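Earn-Outs in the Sale of Small Family Companies
Print this page | E-mail this page
Filed under: Student Projects, Corporate Finance, Mergers & Acquisitions

Project report, March 2025
Group members: Sachiko Iwasaki, Abhishek Negi, Duván Carhuamaca
Project advisor: Firouzeh Shahbazi

1. Purpose of the project

When a company is sold, the buyer and the seller often disagree on what it is worth. An earn-out is one way to close that gap. Part of the price is paid at closing and the rest later, if the company meets targets written into the purchase agreement. Our group wanted to find out how earn-outs are set up in small deals, where the seller is usually a founder or a founder's family and stays on for a while after the sale.

Most of the reading assigned in class covers large buyouts. Small deals get less attention, and the terms are rarely published. We limited the project to companies with fewer than 200 employees at the time of sale.
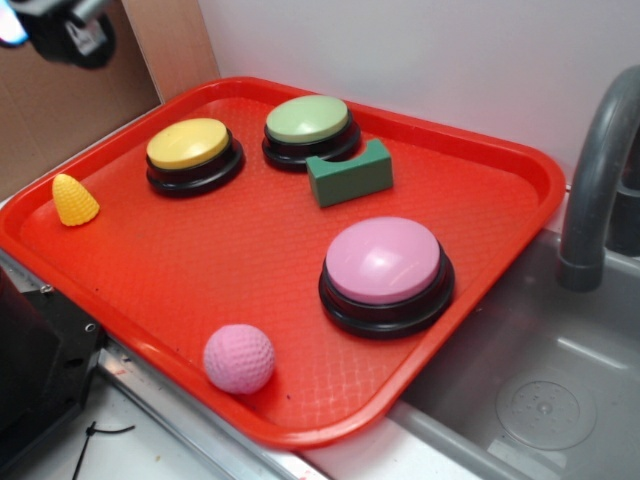 Push buttons and a green foam block on a red tray.

2. Where the data came from

We used deal summaries shared by Kushwaha, an advisory firm that works with owners who are selling. The summaries had the purchase price removed but kept the payment terms, the length of the earn-out and the type of target. After taking out asset sales and deals with missing pages, we had 36 to work with.

Jyoti Garg from the firm met with us twice and explained terms we did not understand. The difference between an "all or nothing" target and a sliding one took up most of the first meeting. With an all or nothing target, the seller gets no extra payment if the company misses by even a small amount. With a sliding target, the payment rises as results rise, often up to a cap.

Abhishek built the spreadsheet. Each deal was read by two of us separately, and where we had coded something differently we went back to the summary together. Most of the differences were over how to label targets that mixed revenue with something else, such as keeping a certain customer. 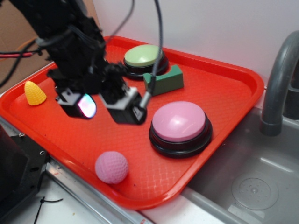
3. What we found

Revenue was the most common target. Sellers seem to prefer it, as the buyer has less control over revenue than over profit once the deal is done. A new owner can add management fees or move costs between companies, and both lower profit. Where profit was used, the agreement nearly always had a page or more on which costs could be counted.

Sliding targets were more common than all or nothing ones. The all or nothing type showed up mainly in deals with a short earn-out period.

We looked at two deals in more detail. Erholm, a maker of commercial door hardware, was sold to a larger supplier with a revenue target measured each year. The founder stayed as general manager. The agreement said the buyer could not move the sales staff to another division during the earn-out without her written consent.

The Stisum sale was different. The company does maintenance software for small hotels, and the buyer was an investment fund that already owned a competing product, Rirkero. The target was based on profit from the combined business, so the sellers' payment depended partly on a product they had never run. The sellers had asked for the two products to be reported separately, and the buyer had refused on the grounds that

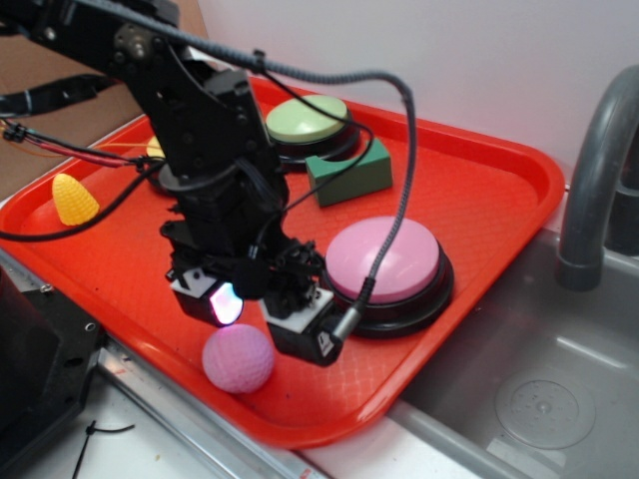
the support teams would be merged within months and their costs could not be divided fairly. The final agreement used a fixed split of support costs and gave the sellers the right to have an outside accountant review the figures.

4. Limits

All of the deals came through one advisor working on the seller's side. We did not see whether the later payments were made, so we cannot say which type of target works out better for sellers.

5. Next steps

Duván will present the results to the valuation class in April. Sachiko is asking a second advisory firm for summaries from buyer-side work, and if they agree to share them we will use the same coding sheet.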